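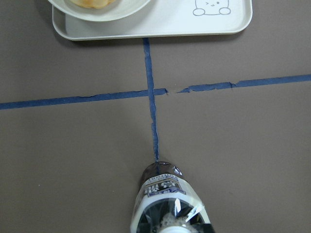 Section 4. Homework Notices and Parent Replies

4.1 Overview

Nidura sends a notice to each parent or guardian when a teacher posts a homework assignment. The parent can open the assignment, sign it, or send a written reply. Replies are stored with the assignment and stay there until the class is archived.

This section covers setting up notices, choosing who can read replies, and handling a reply that raises an objection to the material. Grade entry is covered in Section 5.

4.2 Before you start

You need a teacher or office account. A substitute account can read notices but cannot send them.

The class list must already be loaded. If you moved from Amavden, run the import in Section 2 first. Guardian records from Amavden come across without a preferred language, and the field must be filled in by hand.

4.3 Turning on notices for a class

1. Sign in and open the Classes page.
2. Select the class by its number, for example 323.
3. Choose Notices, then Settings.
4. Set Send Notices to On.
5. Under Send To, choose First Guardian or All Guardians.
6. Enter the number of school days before the due date on which the notice goes out. The default is 2.
7. Choose Save.

Note: Changing the number of days does not affect notices already waiting to be sent. To change those, cancel them on the Outbox page and post the assignment again.

4.4 Attaching the assignment

1. Open the assignment and choose Attach.
2. Select the worksheet or reading.
3. In the Purpose box, enter the unit title and the state or district standard the work belongs to.
4. Choose Preview to see the notice as a parent will see it.
5. Choose Post.

The Purpose box holds 3,162 characters. Text past that point is dropped when the notice is saved. The box may be left blank, but the notice will then show only the title and due date.

Caution: Do not put a student's name in the title of an assignment. The title appears in the notice for every family in the class.

4.5 Who can read a reply

By default a reply is visible to the teacher who posted the assignment and to the parent who wrote it. To add a reader:

1. Open Notices, then Readers.
2. Choose Add and enter the account name.
3. Set the access to Read or Read and Answer.
4. Choose Save.

A reader added here can see earlier replies as well as new ones. Removing a reader does not recall printed copies.

4.6 Marking a reply as an objection

1. Open the reply.
2. Choose Mark, then Objection.
3. Select a reason: Content, Workload, Religious, or Other.
4. If the student is to be given different work, check Alternate Assignment and attach it.
5. Choose Save.

The original assignment is then shown as Held for that student only. It does not count as missing while it is held. Clear the mark to release it.

Note: A reply cannot be edited or deleted after it has been marked. If it was marked in error, choose Mark, then None. Both entries stay in the log.

4.7 Printing the log

Choose Reports, then Reply Log. The report prints 32 entries to a page. Wide tables must be printed sideways on a Venter printer; set this in the printer menu before choosing Print.

Section revised 2000-08-27 by Siham Tannous. Replaces the July pages.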